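Search for: Search reviews
Skiltberg two-finger hand-held gripper kit: build and first two months
3 February 2021
12 comments | 4 shares

The Skiltberg kit is a trigger-operated parallel-finger gripper that you print, assemble and hold in one hand. It has a camera bracket above the fingers, and the intended use is recording manual tasks that a small arm at home will later be asked to copy. I bought the hardware pack in September and printed the plastic parts myself. What follows covers the build, the calibration and daily use. The software gets only a short section because I replaced most of it.

Contents of the pack

The box holds two linear rails, a return spring, a length of cable, the trigger pivot, a bag of fasteners and two sets of molded finger pads. The camera is not included. The printed parts come as files, in one version for a 0.4 mm nozzle. The camera bracket is sized for the Bralik wide-angle module and fits it without sanding. Other modules will need a redrawn bracket.

Fasteners are sorted into bags but the bags are not labeled. The two shorter screw lengths differ by 2 mm, and using the longer one in the finger mounts will bottom out against the rail. Measure before driving anything.

Printing

All parts came to 797 grams of filament including supports and one failed handle. I used PETG from Bromunik for the handle and both carriers. The recommended orientation puts the layer lines across the trigger hinge, where the load is highest. My first handle cracked there while I was fitting the spring. Printed on its side with four walls, the second has held up. The manual should be corrected on this point.

Finger bodies print flat and need no support. The screw holes in the top face come out slightly undersized. Run a drill through them by hand.

Assembly

Allow one evening. The rails go in first, then the carriers, then the cable. Cable tension sets how evenly the fingers close. The manual gives one paragraph to it, and it took me longer than everything else together. The method that worked was to close the fingers on a flat steel rule, lock the left side, and take up slack on the right until the rule stopped shifting.

The pads press into a groove and are held by friction. The ridged pattern grips paper, fabric and glazed ceramic well. On smooth hard plastic it slips unless the trigger is pulled fully, and a full pull is tiring after a few minutes.

Field of view

The camera looks forward over the fingers and takes in a great deal of the room. With the bracket at its middle setting, both fingertips stay in view along with the whole work area, at the cost of strong distortion toward the edges. I run most of my trials on a round table at home, picking up and restacking books.
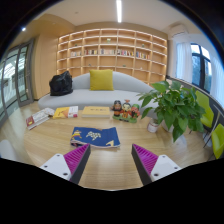
View over the fingers, bracket at the middle setting.

At the lowest setting the fingers take up too much of the picture. At the highest, the tips leave the view when the gripper is tilted down. The bracket has no detents, so I scribed a line on mine to get back to the same angle.

Thin items lying flat are the hard case. A hardcover can be taken by the spine if the lower finger gets under it. A soft cover folds. Cloth is easy. Small figurines can be lifted but tend to rotate in the pads, and a narrower contact area would help there.

Software

The supplied recorder logs finger width and video with separate clocks and leaves you to align them. Drift was visible within a single long take. I moved to the Escobedo logger, a free package that stamps both streams from one source, and wrote a short script to convert the files. Of 1183 takes recorded since then, 12 had to be discarded for dropped frames, all of them on a slow memory card.

Wear

The pads show slight polishing on the ridges and are otherwise sound. The cable stretched in the first week and needed one adjustment. One carrier has developed side play that can be felt by hand. It does not yet affect the width reading. The spring is unchanged.

Weight is acceptable with a bare camera. With a battery clipped to the rear of the handle, the balance improves but the wrist tires sooner. I now keep the battery on a belt and run a cable.

Verdict

Good rails, good pads, a usable bracket, a poor manual and a recorder I would not use again. Anyone comfortable with a printer and a set of calipers will get a working tool from it. Buy a spare cable with the first order, as the shipping charge is the same either way.

Rating: 4 out of 5

Was this review helpful? Share (4)
12 comments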